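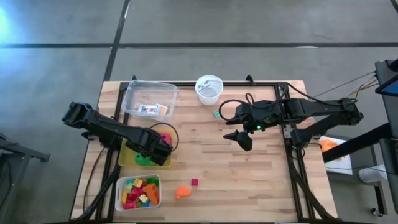 I gave up the allotment at Flaltness in October. It was a 13 minute drive each way, and by the end of summer I was going once a week, mostly to water and feel guilty about the bindweed.

The rent had gone up to £57 a year, so money wasn't the problem. I was just tired of it. The site did well for beans and badly for anything with a root – the soil there is solid clay, and I dug in six bags of grit over two winters without much to show for it.

I've kept the fork, the hose and the rhubarb, which is now in a tub by the back door. The shed went to the people on the next plot. They've already painted it.

Next year I'll grow tomatoes at home, probably three plants, and buy my potatoes from the farm shop on Lamier Road. Their onions are good too.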